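3. Menu Wording and Dish Choice in Two Full-Service Restaurants

3.1 Setting

The study was carried out in two restaurants run by the same small operator, Vurotitz. The first, Cirkeo, is a hotel-adjacent dining room that serves breakfast, lunch and dinner and takes most of its evening trade from travelers. The second, Guerra, is a neighborhood place open for dinner only, with a bar that seats guests for the full menu. Both change their menus four times a year, and both buy produce from the same wholesale market. Prices for comparable dishes differ by no more than a dollar or two.

We chose these two rooms for a practical reason. They share a kitchen manager and a point-of-sale system, so a dish sold in one could be placed on the menu of the other under the same item code. This allowed us to change the wording of a dish without changing the plate, the portion or the price.

3.2 Materials

Six dishes were selected: two starters, three mains and one dessert. For each dish we wrote a short version and a long version. The short version gave the name and the main ingredients ("Roast chicken, carrots, barley"). The long version added the source of at least one ingredient, the cooking method and one word referring to the season. No long version ran past 30 words. Words such as "famous" or "best" were left out of both.

Menus were printed on the same cream stock already in use. Half of the copies in each room carried the short versions and half carried the long ones. All guests at one table received the same version, and the host alternated the two stacks through the evening. A small colored mark on the back of the menu told the server which code to enter with the order.
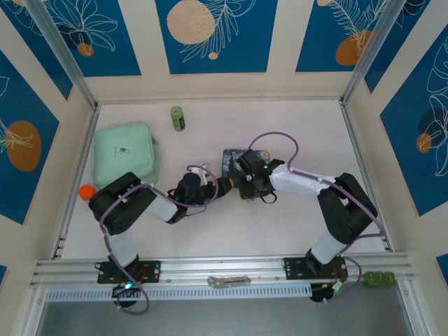
Servers were told that the restaurant was trying out two layouts. They were asked to describe dishes only when a guest asked, and to use the wording on the menu the guest had been given. We did not try to control what was said beyond that. In a short check during the first week, most servers kept to the instruction during the early seating and drifted from it once the room filled up. The later seating is therefore reported separately.

Specials were a harder matter. Guerra writes its specials on a board that every table can see, and the owner did not want to give this up. We asked only that none of the six study dishes appear on it. At Cirkeo the specials are read aloud, and the same rule applied.

3.3 Procedure and sample

Data collection began after the spring menu change and ended with the dinner service on Sunday, April 30, 2023. Lunch at Cirkeo was left out, as was any table of more than eight guests, where ordering is often shared. Tables that sent back a study dish were kept in the sample, and the return was noted.

After these exclusions there were 3629 table orders. Of these, some 1000 came from the bar at Guerra, where guests order later, share more plates and often skip the main course. Bar orders are shown in their own rows in the tables that follow and are not pooled with the dining room.

Paper comment cards were left with the check. The card asked three things: whether the menu was easy to read, whether the food matched what the guest expected, and whether the guest would order the same dish again. Only 100 cards came back with all three answers filled in. We use them as background and draw no figures from them.

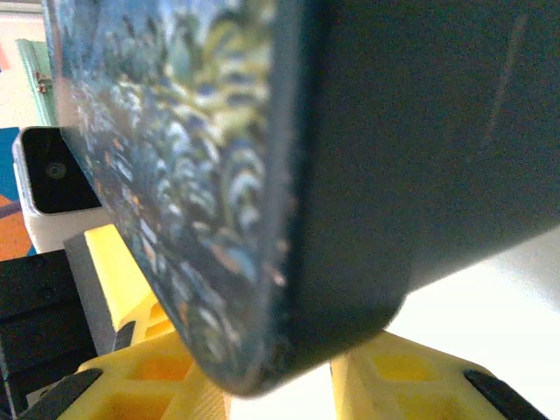 3.4 Coding and analysis

Each table order was coded for menu version, room, seating, party size and number of study dishes ordered. The main measure was the share of tables ordering at least one study dish. A second measure was the share of study dishes among all dishes on the check. The first is easier to read but favors large parties – a table of six is more likely to order any given dish than a table of two – so party size was entered as a control throughout.

Orders were matched to menu version by the code the server entered. Where no code was entered, the order was dropped before the count given above. Missing codes were more common at Cirkeo than at Guerra, mainly on weekend evenings, but did not differ between the short and long versions. Dishes were also grouped by price, following the bands used in the Grernier menu survey, so that a change in wording could be compared across cheaper and more expensive items.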